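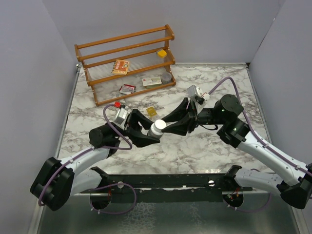
Teaching by demonstration (I still call it "showing") means a person moves the robot through a job and the robot learns from the recording. There are two usual ways in. You can take hold of the arm and push it about yourself, or you can drive it from a distance with a matching pair of handles, which I much prefer for two-armed work like holding a bottle between them! Kjell Løken taught me on the Randitz handles, and my first 20 goes were dreadful. Keep the bad ones apart from the good ones, by the way. See also: Remote control.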